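Walter Usuga
30 Dec 2022

Spent the afternoon at the Drorell open day. Short thread on the pick-and-place demo, mostly notes to self.
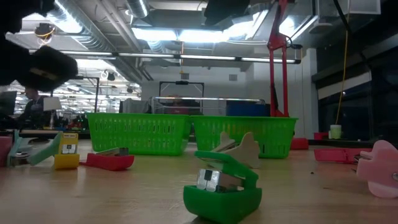 Task is tabletop sorting with mixed toys and printed parts. Each station gets 64 attempts per shift, logged by hand.

Fingers are the soft type. I asked about wear. They swap a set every 6 days — sooner if the grip starts to slip.

Planner is from Henao, in its second version since June. Cycle time is still the weak point.

Vandberg talk was full, so I skipped it. Slides are supposed to go up next week.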